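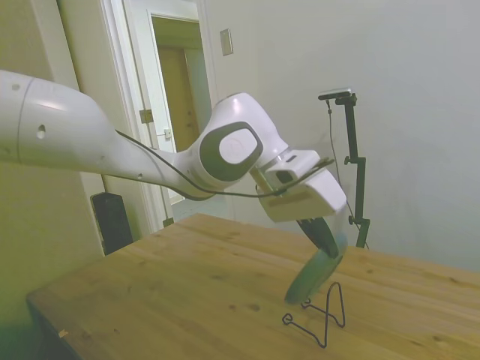

Figure 6. Disc held between the fingers over the wire stand.

6. Teaching a Placement Task by Remote Control

6.1 Before you begin

This section explains how to record demonstrations of a placement task with the Plunari hand controller. Complete the set-up in Section 4 before proceeding. The operator must be seated with a clear view of both the arm and the work surface.

Caution: Keep hands, sleeves and loose cords outside the marked reach of the arm whenever the controller is live. One person only may hold the controller.

6.2 Recording a demonstration

1. Set the wire stand on the table within easy reach of the arm. Do not tape it down.

2. Open Jestbridge and select New Task. Enter a short task name, such as "disc to stand". Use the same spelling for every session.

3. Hold the enable switch halfway. The status light on the controller turns green.

4. Guide the arm to the disc, close the fingers and lift. Squeeze the trigger gradually.

5. Bring the disc over the stand and stop briefly. Tilt the wrist until the disc matches the lean of the stand.

6. Lower the disc until it meets the wire, then open the fingers fully.

7. Raise the arm straight up before moving it sideways. A sideways exit can catch the disc or the wire.

8. Press Save. If the disc slipped or fell, press Discard and repeat from step 4.

Note: Short pauses are acceptable and need not be trimmed. Pauses longer than 10 seconds should be discarded - they teach the arm to wait.

6.3 How many demonstrations to record

Record 39 saved demonstrations before the first training run. Move the stand slightly after each one and change its angle from time to time. Where two operators share a task, each should record part of the set, and the operator's initials should be entered in the Notes field.

6.4 Release and clearance

At the end of each demonstration the fingers must be open and clear of both the disc and the stand. Check this by eye before pressing Save.
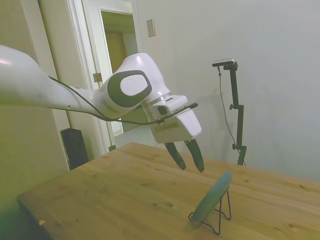

Ruth Parsons has asked that operators also be told to count to two with the fingers open before they raise the arm, as recordings made in a hurry tend to produce an arm that lifts while it is still letting go. Her advice has been adopted for all new tasks.

6.5 Ending the session

1. Return the arm to its rest position from the Jestbridge menu.

2. Release the enable switch and set the controller in its cradle.

3. Confirm that the number of saved demonstrations matches the session sheet.

Caution: Do not switch off power at the wall while the upload bar is showing. If the upload stops with code 1037, leave the system on and see Section 9.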